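Kukel · Guía de puesta en marcha del organizador de mesa
Sección 4: Vaciar, limpiar y volver a colocar

¡Llegamos a la parte más agradecida de la guía! Ya tienes montado el organizador (si te falta la bandeja inferior, vuelve a la sección 3) y ahora toca decidir qué va a vivir dentro. Para eso hay que sacar a la mesa todo lo que anda repartido por la cocina: paquetes de aperitivos, cajitas, trapos, botes, el estropajo. Sí, todo a la vez. Durante un rato parecerá que has ido a peor, pero se trabaja muchísimo mejor con las cosas a la vista.

4.1 Antes de empezar

Necesitas:
- una mesa despejada, cerca de la cocina si puede ser
- una esponja con cara de estropajo
- un paño doblado, mejor dos
- un vaso alto o un bote para los desperdicios pequeños
- las etiquetas Lusow que vienen en el sobre (hay 7 y conviene guardar una de reserva)

PRECAUCIÓN: no pongas el organizador cargado encima del horno ni junto a los fuegos. El plástico de los cajones se deforma con el calor.

4.2 Sacar y separar

1. Lleva a la mesa los paquetes empezados y los cerrados. Déjalos tumbados y un poco separados, para leer las fechas sin tener que levantarlos uno a uno.
2. Aparta los envoltorios vacíos. Un paquete arrugado no siempre está vacío, así que palpa antes de tirar (a mí se me fueron media docena de galletas así).
3. Coloca las cajas pequeñas en un extremo. Van las últimas porque ocupan el cajón recto y casi siempre caben.
4. Los botes y las botellas de apretar, al centro y con el tapón bien cerrado antes de tumbarlos.
5. Deja la esponja y el paño a mano, sin nada encima. Los vas a coger cada dos por tres.

Nota: si la mesa es de color intenso o con motas, como tantas de comedor, las migas se ven poco. Pasa la palma de la mano por la superficie antes de dar una zona por limpia.
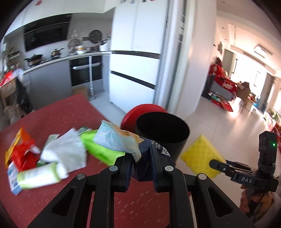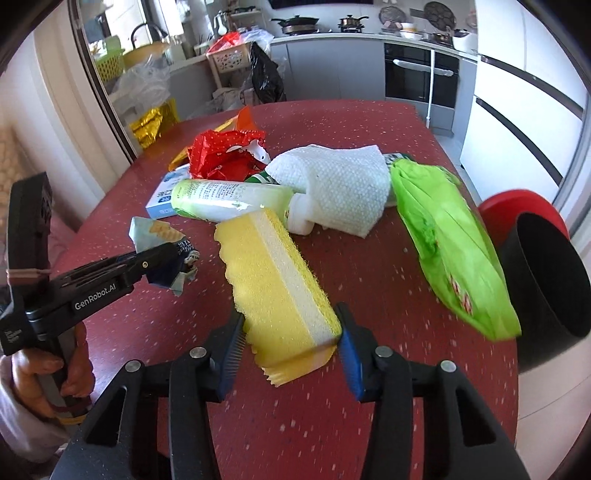 Fig. 4-1 y 4-2. Mesa roja moteada con los paquetes y el paño doblado; en la 4-2, además, la esponja amarilla y blanca y la botella tumbada.

4.3 Limpiar por zonas

6. Divide la mesa en dos mitades con la vista. Pasa todo a una, limpia la otra y cambia. Es el truco que más tiempo ahorra de toda la guía, ¡pruébalo!
7. Humedece la esponja y escúrrela bien. Usa la cara blanda para la mesa y reserva el estropajo para manchas pegadas, siempre probando antes en una esquina.
8. Seca con el paño. Si usas jabón, da una segunda pasada solo con agua; los restos dejan un velo que luego atrapa polvo.
9. Limpia también la base de los botes. Suelen dejar cerco.

PRECAUCIÓN: no utilices el estropajo en los frontales transparentes de los cajones. Se rayan enseguida y la garantía no cubre las marcas.

4.4 Volver a colocar

10. Empieza por la bandeja inferior: lo que pesa. Admite hasta 400 g por compartimento si los separadores están puestos, y 300 g si los has quitado.
11. En la bandeja central van los paquetes de aperitivos, de pie y con la parte abierta hacia arriba. Cierra los empezados con las pinzas Powell (las verdes agarran mejor las bolsas metalizadas, las blancas van bien con papel).
12. Arriba, las cajitas y los sobres sueltos. Aquí puedes mezclar colores y formas sin miedo.
13. La esponja va fuera, en el soporte lateral, y nunca dentro de un cajón cerrado. Necesita aire.
14. Pega las etiquetas al final, cuando lleves unos días usándolo y sepas de verdad qué vas a buscar en cada sitio.

Nota: si te sobran cosas después del paso 12, no aprietes. El módulo de ampliación Andmont encaja por la derecha con dos clips y no hay que desmontar nada. Las instrucciones están en la sección 6.

4.5 Dudas frecuentes

El cajón central no cierra. Casi siempre es una bolsa que asoma por detrás. Saca el cajón entero, empuja los paquetes hacia delante y vuelve a meterlo sin forzar la guía.

Huele a humedad. Revisa el paño. Si lo guardaste doblado después de secar la mesa, tiéndelo abierto y deja los cajones sin cerrar unas horas.

La etiqueta se despega. La superficie tenía jabón o grasa. Repite el paso 8 en ese frontal y usa la de reserva.

Continúa en la sección 5: Fijación a la pared.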